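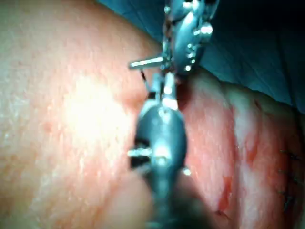
Two robotic surgical instruments close to the skin.

Beta testers wanted: Mavidine for tablets

Mavidine is looking for 18 people to break its new tablet app before the rest of the world gets the chance. We have read plenty of beta invitations that promise an "exclusive first look" at something wonderful. You should distrust those, and you are welcome to distrust this one.

The app is a reading and note-taking tool. It opens articles and PDFs, lets you mark them up, and is supposed to keep your notes the same on your phone and your tablet. Our phone version has done this fairly well since August. The tablet version was first built by stretching the phone screens, and it looked like it. Fouzia Swati's team in Sturkville threw most of that out and started over. They say it is much better. They would say that, so we want to hear from people who don't work here.

What you would do

Use the app for 14 days on your own tablet, for your own reading. Send us a short report every other day. Try the split view, which we think is useful and which two of our own engineers switched off within an hour. Turn your connection off in the middle of a sync and tell us what is left of your notes. The last internal build had 428 open bugs on the list, and we doubt the list is complete.

Who should apply

You own a tablet and read on it most days. You already use some other app for this and have complaints about it. You can write a plain sentence about what went wrong – "it's slow" doesn't help us, "page 3 took nine seconds to open" does. You don't need to be a developer. If you have never disliked an app update, this is probably the wrong test for you.

What you get

A two-year subscription if you send in all your reports. There is no cash payment, and we won't pretend that "early access" is a form of pay. Travel to Sturkville is not required.

What we collect

Crash logs, the device model, and the reports you write. We don't collect the text of your documents. Andotberg, an outside testing firm, will check that claim during the trial, and their findings will go to every tester whether we like them or not.

How to apply

Write to Saqib Gondal through the contact form on the Mavidine site, with "Rajput" in the subject line (the code name for this build, and no, it won't be the final name). Tell us which tablet you have, what you read on it, and one thing you hate about the app you use now. Applications close at the end of November 2018. Résumés will not be read.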